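Wurnach Council Approves New Rules for Waste Sorting in Public Buildings
2 min read

The Wurnach town council has approved new rules for waste sorting in municipal buildings. The measure, adopted on 2025-06-29, applies to offices, libraries, schools and the two public health centers.

Under the rules, each building must provide separate collection points for plastic and metal, paper, glass, and general waste. The town has set aside funds for 900 new bins. Buildings that already have suitable containers may keep them, provided the labels meet the new standard.

"Most of our buildings already collect paper, but plastic has been handled differently from one floor to the next," said Delia Lazăr, head of the town's environment office. "Staff and visitors should find the same system wherever they go."

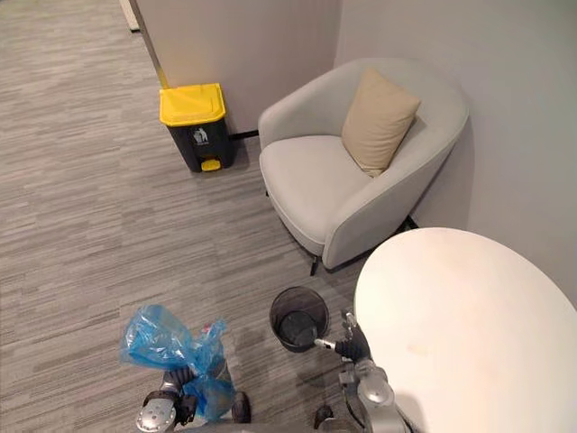
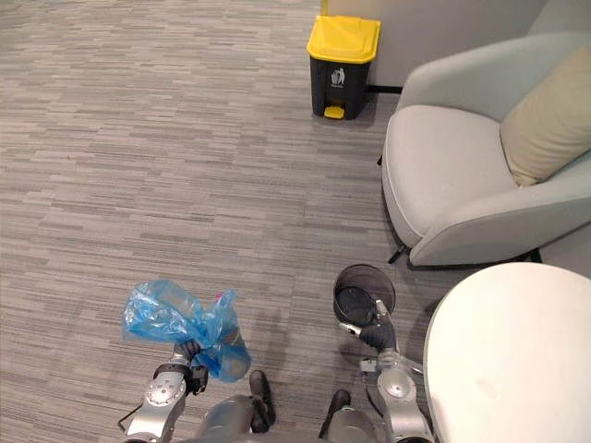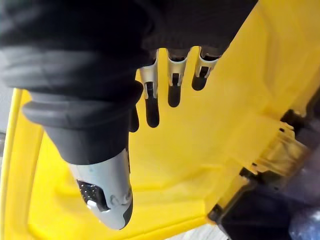

Collection will be carried out by Umetti, which holds the contract for household waste in the town. Offices will be served twice a week and schools three times a week during term. Sorted plastic will be taken to the Dukulell transfer station, where it will be weighed and baled before sale.

The environment office reported that municipal buildings produced nearly 200 tons of waste last year. The council has asked for a yearly report on the amount sorted - the first is due next June - and for separate figures from each building with more than 70 employees.

Two council members voted against the measure, citing the cost of added collections. An amendment to exempt the Zamfir sports hall was withdrawn before the vote.

Building managers may send questions on labels and delivery dates to the environment office.

Contact | © Town of Wurnach | Back to top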